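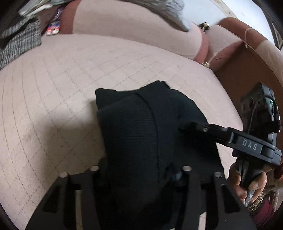 Figure 1. Black knit garment with a ribbed band, on a pale pink quilted surface.

Keeping Clothes for Longer: Household Repair and Reuse of Knitwear in Pritholm

Student project report, Textiles and Society module
Submitted 5 March 2025

1. Introduction

Knitted clothing is often discarded while most of the fabric remains sound. A worn elbow, a stretched cuff or a small hole near a seam may be enough for the owner to stop wearing the item. This report examines how households in Pritholm deal with damaged knitwear and what would encourage them to repair more of it. The project was carried out during the autumn and winter terms and was supported by the Navaratnam Fund for student research, which met the cost of printing and postage.

2. Background

Pritholm had a knitwear trade until the closure of the Wernside mill, and many older residents learned to darn at home or at school. The mill building now contains workshops, one of which is let to the Carkuva repair room. Members of the public may bring clothing there on two afternoons a month and are shown how to mend it. No charge is made for the use of tools, although wool and thread must be paid for.

The town also has three charity shops and a textile bank in the main car park. Before the project began, it was not known how residents chose between these outlets, or how many attempted a repair first.

3. Method

A short questionnaire was delivered to 1410 addresses in the town. It asked what respondents had done with the last knitted item that became damaged, whether they owned darning materials, and what had prevented a repair where none was attempted. Replies could be returned by post or left in a box at the library. The closing date was set in December so that households could reply before the holiday period.

A total of 915 completed forms were received. Of these, 700 described a specific garment and were used in the main analysis. The remaining forms gave general opinions only and were read separately.

4. Findings

The most common form of damage was a hole at the elbow or underarm, followed by loose cuffs and pulled threads. Shrinkage in the wash was mentioned less often than expected. Jumpers and cardigans made up most of the garments described.

Many respondents had put the item away with the intention of mending it and had not returned to it. Lack of time was the reason given most frequently. A large group stated that they did not know how to match the stitch or the colour of the wool, and that a visible mend would prevent them from wearing the garment outside the home. Black and navy items were considered the hardest to work on, particularly in the evening under artificial light.

Respondents who had attended the repair room were generally positive about it. Several asked for a weekend session, and others remarked that the entrance on the Wernside yard was difficult to find.

5. Limitations

The questionnaire relied on memory, and small repairs may have been forgotten. People with an interest in sewing may also have been more likely to reply. The results should not be applied to other towns without further work.

6. Recommendations

It is recommended that the repair room trial one Saturday session each month and place a clear sign at the yard gate. A printed guide to basic darning, with a page on dark yarns, should be made available at the library. A further student project could follow a small group of households over a full year and record each item as it is mended, passed on or thrown away.

Copies of the questionnaire and the table of replies are held in the department office and may be consulted on request.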